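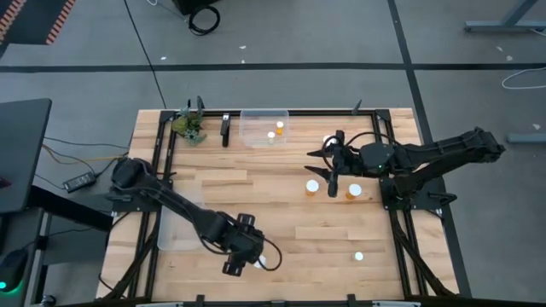 *Light-wood butcher-block top in tan and pale brown.*

**Bistex opens its Deltby showroom this May, and you're all invited**

I've been making tables in my uncle's old dairy barn for long enough that my neighbors stopped asking when I'd get a real shop. Well, I have one now! Bistex opens its doors on Pons Street in Deltby this May, and I'm so excited I've already swept the floor twice this morning.

We'll have 42 pieces out for you to sit at, lean on and knock with your knuckles - benches, desks, kitchen islands and a long dining table that took 6 of us to carry in. Everything is for sale except the counter, so please stop asking Gitau Nyamweya about the counter. He built it and he's keeping it.

The first 200 visitors get a tin of our board wax, the same stuff we use in the shop (it smells a bit like oranges). Oriana Insaurralde is running free oiling lessons at 10 a.m. and 2 p.m. all through opening week, so bring that sad cutting board from under the sink.

"I bought my first Bistex table before there was a sign on the barn," says Eulalia Ocampo of the Otton Bakery, who is bringing 60 cinnamon rolls on opening morning. "My kids did their homework on it, and now I roll dough on it."

Parking is behind the building, and the side door has a ramp. Dogs are fine.

**Press contact:** Tamsin Okafor, owner, Bistex, Pons Street, Deltby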